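# Whites keep coming out gray since we moved, is it the water?

Posted in **Laundry & Stains**, Erkbridge community board

**sudsandsorrow**

Okay so we moved from Boltton to Erkbridge in February and my whites have been going downhill ever since. Pillowcases, undershirts, the good dish towels, all of it. They aren't dirty exactly, they just have this dull gray cast, and the towels feel like cardboard even when I line dry them on a breezy day (which I used to love doing!).

Same detergent I've used forever. Same washer too, we hauled it over here with us and it was a nightmare getting it down the basement stairs. I wash whites on warm, normal cycle, and I've been adding extra detergent to try to get them brighter. I also tried a cup of bleach with one load and I swear the undershirts came out a little yellow under the arms, so now I'm scared of it.

My neighbor says the water here is hard and I should just buy a softener, but the quote I got was $2,736 installed and I nearly dropped the phone. Is there something I can do that doesn't cost as much as a used car? Also is it too late for the stuff that's already gray?

**mapleandmud**

Yep, it's the water, and the extra detergent is making it worse. I did the exact same thing my first year here. Hard water ties up your soap, the soap doesn't rinse out, it grabs onto the dirt and settles right back into the cloth, and you look at it and think "needs more soap." So you add more. Round and round.

The town puts out a water report every year, it's on the utility page under a link you'd never think to click. Ours was 17 grains per gallon when I looked. Anything over ten is very hard, so you can imagine what that does to a bath towel.

What worked for me:

- Go back to the amount of detergent on the bottle for hard water, and stop there.
- Add half a cup of washing soda to the drum before the clothes go in. Not baking soda, they sit next to each other at the store and I have bought the wrong one twice.
- Wash whites on hot if the tag lets you.
- Run an extra rinse. Annoying, I know, but you can feel the difference in the towels right away.
- Don't cram the washer. My rule is that I should be able to get my whole hand in on top of the load.

For the bleach thing, chlorine bleach can react with sweat and body oils and turn them yellow, so your undershirts are pretty normal. If your water has iron in it that'll do it too. I switched to oxygen bleach, the powdered kind, and haven't looked back.

**gus_in_the_basement**

just buy new towels lol. mine were from 2 houses ago, they were done

**pennywhistle_lane**

Don't throw anything out yet! The gray stuff can usually be brought back with a long soak, and it's cheap. I do this every couple of months with our sheets and the kitchen towels.

You want a tub or a big bin, plastic is fine. Fill it with the hottest water the fabric can stand, stir in a scoop of oxygen bleach powder and half a cup of washing soda until it's all dissolved, then push the whites down in there and leave them overnight. Give them a swish when you walk by. In the morning the water may look like weak tea, and it's gross and very satisfying. Then straight into the washer on hot with no detergent at all, extra rinse, done.

Mind you, keep wool and silk far away from this, and anything with metal snaps. I ruined a perfectly nice cardigan of my own that way. 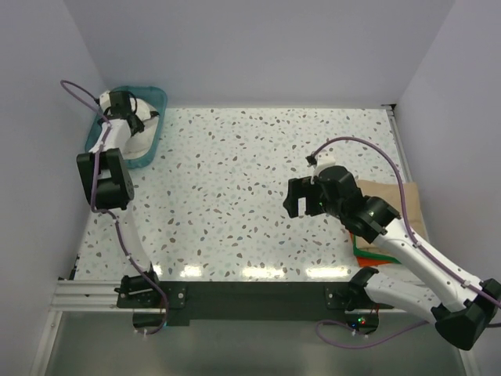

gus_in_the_basement wants to know if the overnight soak is okay for stretchy stuff, his fitted sheets have elastic all the way around and the last set went baggy on him.

I'd keep those to a couple of hours in warm water, gus, and skip the hot wash after. Elastic hates heat way more than it hates the powder. And dry them on low.

One more for the original poster: before you pay that quote, call Grurkholm over on Liu Street. They rent softeners by the month, and my sister-in-law got set up for a $100 deposit. She's had it since last summer and the only thing she complains about is carrying the salt downstairs.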